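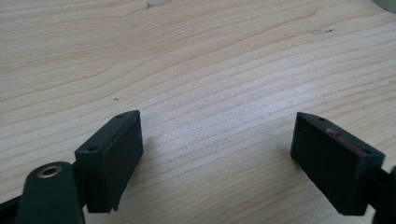

Home Visits Suppliers Archive Contact

Filed under: Mill visits, Veneer and panel

19 Apr 2026
By Orhun Polat

The Presten veneer mill opened its slicing hall to trade visitors this spring. Our group was taken through by Jaxon Thibodeau, the shift lead, who started at the log yard and kept to the order of production.

Logs are debarked, sawn into flitches and soaked in heated vats. Soak time depends on species and density. Oak stays in longest, and the vats were full of it during our visit. The slicer is a vertical machine bought from the old Trudham works and fitted with a new pressure bar. Knives are changed twice per shift.

Cut angle decides the figure. Flat slicing gives wide, arched bands; quarter slicing gives narrow, straight lines. Thibodeau laid out leaves from two flitches of the same ash log, and the difference was plain from across the bench.

Drying is the slow point. The dryer handles about 392 leaves an hour, well below what the slicer can supply, so wet stock waits under sheeting. A second line is planned for August – floor space permitting.

Grading is still done by eye. Rejected leaves go to Kevstead for use as core stock. Sample books are free at the gate, but order codes in the current edition do not match the price list.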